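3.2 Repair, reuse and the age of office computers

The second part of our study looks at how long small offices keep their desktop computers, and what happens to a computer at the end of this time. We sent the questionnaire to 488 offices in the towns of Janbridge and Dretow. Both towns have many small firms, mostly in accounting, printing and transport, and both have a collection point where old equipment is accepted without a fee. The questionnaire was answered by the person who buys the equipment, and in very small firms this was usually the owner.

We received 300 complete answers. Answers where the age of the oldest computer was missing were not included, even when all other questions were filled in. This decision was discussed in our group for a long time, and we kept it, as the age is the main variable of this section.

A first result is that the age of the computer alone does not explain well why it is replaced. Many owners wrote that the computer was still working when they bought a new one. The reasons they gave were the end of support for the operating system, a new accounting program that asked for more memory, or simply the wish to have the same model on every desk. A broken part was named less often than we expected. Jin, in her earlier work on household equipment, came to a similar observation for printers, but her group of users was different and we do not want to compare the two results directly.

The second result concerns storage. Between the last day of use and the day of disposal, many computers stay in a cupboard or a basement. The owners keep them "for the case of need", as one of them put it, and in most answers this need did not come. During the storage the value of the parts goes down. Memory modules and processors are the parts which can be sold most easily, and they are also the parts which lose their price most quickly. A computer that was given away directly after its last use could often serve a second user, while the same computer after several years in the basement was mostly good only for material recovery.

We also asked about the opening of the case. In the Dretow answers, it was common that somebody in the office had added memory or changed a disk at least once. In Janbridge this was rare, and the owners preferred to call the firm Matić, which serves a large part of the local offices. 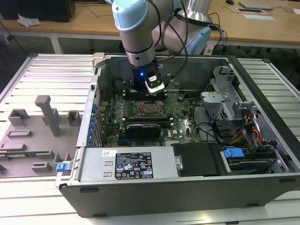

Figure 4. Desktop computer with the side panel removed. The processor socket is empty; the graphics card is still in place.

The difference between the two towns became smaller when we looked only at firms with 2 or fewer employees. In these firms the owner usually does everything alone, and a visit of a technician is considered too expensive for an old computer. We think that a short printed guide, given at the time of purchase, could help this group. Whether it would also shorten the time of storage cannot be answered with our data, and we come back to this point in Section 5.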